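Gallery: The Desks of Pullum House, Second Floor

Posted October 18, 2019

Every office has a photo wall of its best side: the lobby plant, the good chairs, the view if you stand on something. We already have one of those. It lives downstairs and gets dusted. This gallery is for the other side, the part of the building where the cables live.

The second floor is being cleared out before the move to Flornmont in March, and the plan calls for 200 desks to be stripped, wiped and labeled. We have done five. At this rate we will be finished well after the new place needs repainting.

The rules are simple enough. Monitor and keyboard stay until last. Everything with a plug on it goes in the Dellari crates, sorted by what it powers, if anyone can remember. Adapters that match no known device go in the crate marked Shen, after the supplier who sold us most of them and no longer picks up the phone.

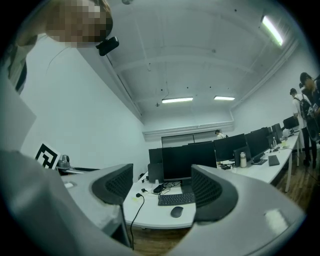

The cables are the slow part. A desk can be wiped in five minutes, but a good knot has had years to settle in and will defend its position. Pulling harder does not help. Start from a plug end, follow it back with two fingers, and try not to take it personally when it leads to another plug.

Black cables are the worst of it – they are all black, and they all look like the one you just put down. A request for colored ties went in last spring. We were sent ties. They are black.

Mice and keyboards get a wipe and a strip of tape with the desk number on it. Please write the number large. The first batch was labeled in a hand so small that it may be Latin.

The inventory sheet has room for 3,000 items, which seemed generous until we reached the drawers. Drawers will get a gallery of their own, once the crates are back and we have found some gloves.

More pictures when there are more clean desks – check back, but don't rush.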